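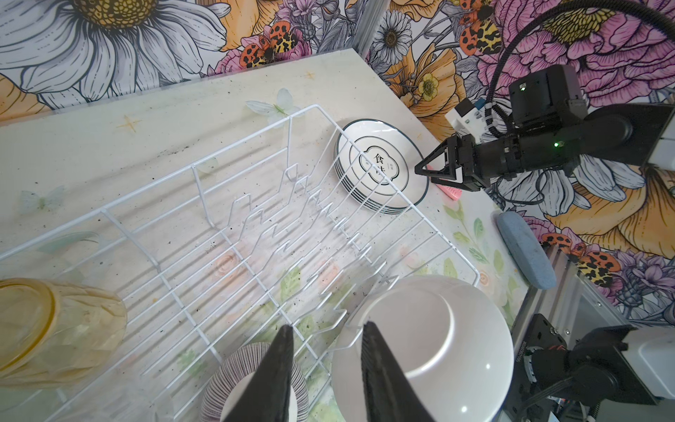 Teaching by Demonstration: Frequently Asked Questions

For operators joining the dish rack task at the Filtcombe site. Page kept by Etelka Dobos.

What does an operator do?
You move a pair of hand-held leader arms and the two robot arms copy you. Joint positions and camera video are saved together as one episode.

How long is an episode?
As long as the task takes, up to 99 seconds. If time runs out, the episode is dropped and you start another.

How many episodes do you need?
The target for this task is 2000. We train a first model at 321 to check that the data is usable.
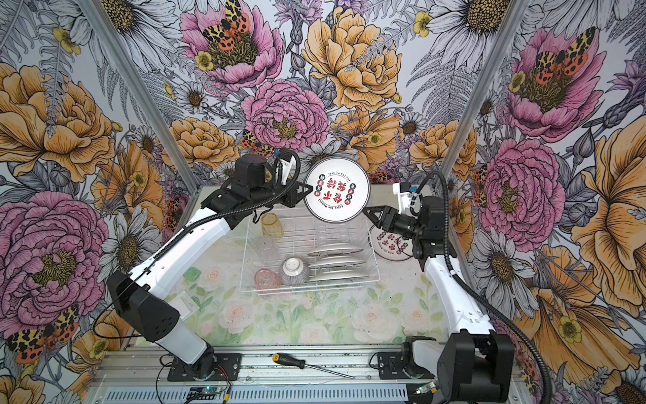 Can I pause in the middle of an episode?
Short pauses are fine, but the model may learn them too. If you need to think about your next move, end the episode with the left pedal and reset.

What if I drop something?
Keep going if you can still reach it with a gripper. A recovery is useful data. If it lands off the table, mark the episode as failed.

Does it matter which arm I use?
Use the one closer to the dish. Large plates can be held by either arm or passed between them. Bowls are harder because the rim is curved and the grip can slip. Close the gripper slowly, wait until the bowl stops moving, and then lift. 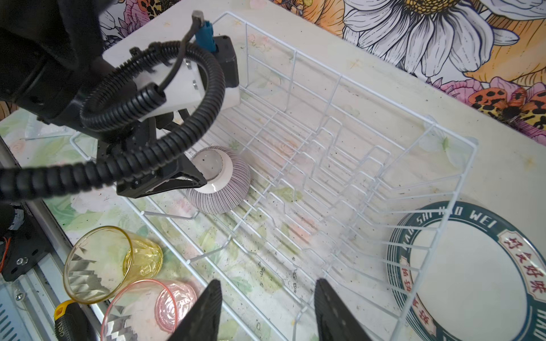

Lower it at the same speed and open the fingers only when it has settled. New operators tend to let go too early, so Bianka Vincze reviews everyone's first 140 episodes and sends notes by 4 p.m.

Can I guide the arms directly by hand?
Only for setting the start pose. Switch to free-drive mode first, and support the arm before you release the brake.

Who do I contact about a fault?
Csenge Bárány for the arms, Angharad Foulkes for the recording software.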